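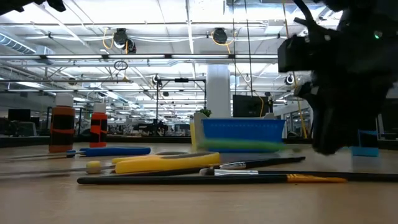 2 min read

I keep reading that cheap art brushes are ruining my work. The people telling me this tend to have a link to a shop somewhere near the bottom of the page, so I've been slow to panic.

The latest was a long piece on the Koppel site explaining why a beginner in acrylics should start with their Stadel line. A single Stadel round costs $29. For that you get "responsive spring" and "a living point," and I have read both phrases several times without learning what the brush does.

I've been painting most evenings since January. My brushes came in a mixed pack from Ritmont, the kind sold next to the picture hooks. A few shed hairs in the first week. One has a loose ferrule that I fixed with a squeeze of the pliers. The rest are fine. My skies are still muddy, but I mix my skies badly, and I'd mix them just as badly with a $29 stick in my hand.

What did help was dull. I stopped leaving brushes standing in the water jar, which bends the tips. I wash them with dish soap before the paint dries up near the metal. I threw out the smallest size because I was using it to fuss.

I'll give the expensive side one thing. Watercolor people say a good brush holds more water, and I believe them -- I tried one at a class and the difference was easy to feel. Acrylic is rougher stuff. It eats bristles whatever they cost.

Paper is another matter. I went from a thin pad to a heavier one from Brirnar and the buckling mostly stopped. If you have money burning a hole, I'd put it there, or into a decent tube of white. You'll go through a lot of white.

600 shares · 2 comments

Contact | All text copyright the author | Back to top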